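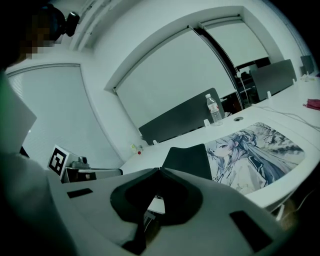 White desk, work area, Irkville office

OFFICE WORKSTATION AND GENERAL SAFETY CHECKLIST
Site: Giannakopoulos Building, Irkville
Inspection date: March 10, 2025
Inspector: Prodromos Drakos
Previous inspection: October

Ratings: S = satisfactory, A = action required, N/A = not applicable

1. Exits and walkways
1.1 Main exit route clear — S
1.2 Rear exit route clear — A
Comment: Flattened cartons stacked against the door to the Bemesby Street stairwell. Removed during the visit. The same item was recorded in October.
1.3 Exit signs lit — S
1.4 Floor coverings secure — A
Comment: Carpet edge lifting at the entrance to the copy room. Taped for now. Permanent repair to be completed within 30 days.

2. Electrical
2.1 Cords and plugs free of damage — S
2.2 Power strips not linked together — A
Comment: Two strips connected in series behind the reception counter. Separate outlet requested.
2.3 Electrical panel accessible — S
2.4 Space heaters — N/A
Comment: None found. Staff are reminded that personal heaters are not permitted.

3. Workstations
3.1 Chairs adjustable and in good repair — A
Comment: Chair 17 does not hold its height. Tagged and taken out of use.
3.2 Monitor height suitable for user — S
3.3 Lighting adequate, no glare — S
Comment: Blinds on the west side work but are stiff.
3.4 Storage below desks does not restrict legs — S

4. Fire protection
4.1 Extinguishers mounted and charged — S
4.2 Monthly extinguisher tags initialed — A
Comment: Tag in the kitchen not initialed for February. Gauge reads in the green.
4.3 Clearance below sprinkler heads — S
4.4 Alarm test record available — S
Comment: Halteck service report on file, page 56 of the site binder.

5. First aid and kitchen
5.1 First aid kit stocked — A
Comment: Burn dressings past their date. Replace.
5.2 Emergency contact list posted — S
Comment: List still shows the former front desk extension. Corrected by hand; reprint needed.
5.3 Refrigerator and microwave clean — S

Estimated cost of all corrective work: around $2,000, mostly carpet repair.

Items rated A are to be closed by the site manager and initialed on the reverse of this form. Item 1.2 will be rechecked without notice.

Signed: P. Drakos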